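Descaling schedule, revised
Nov 11, 2025

The kettle at home is a Beritz, bought in March, and by the end of summer it had a gray crust across the floor plate and was slow to boil. The old schedule was "when it looks bad." I replaced it with a fixed interval and a fixed dose.

Tap water here is hard. The last strip test read 168 mg/L as calcium carbonate, and the strips are coarse, so I treat that as a band. At that level a kettle used several times a day builds a visible film in two weeks or so.

Citric acid is the descaler I settled on. Vinegar works but needs a larger volume and leaves a smell in the lid seal. The Wesura tablets also work, at a much higher cost per treatment, and they carry a dye that I would prefer to keep out of the kettle.

Current procedure: fill to the one-liter line, bring to a boil, switch off, add 30 g of citric acid slowly. The solution fizzes on contact with scale, so leave headroom. Let it stand for 20 minutes, pour out, rinse twice, boil a full kettle of plain water and discard that too. Interval is 6 weeks.

The spout filter comes out first and soaks separately in a bowl of the same solution at half strength. The mesh on this model is glued to a thin plastic tab, and near-boiling liquid softens the glue - I lost the first one that way.
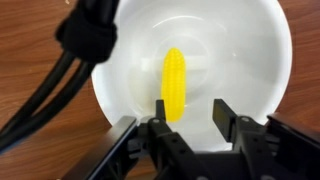
Replacement filters are sold in pairs by Mansour and fit without trimming, although the tab is slightly thicker and needs a firm push on the left side.

One open item is the jug filter. Running tap water through it before boiling should stretch the interval, but the cartridges cost more per month than the acid does per year. I may test one cartridge over the winter and weigh the dry kettle before and after.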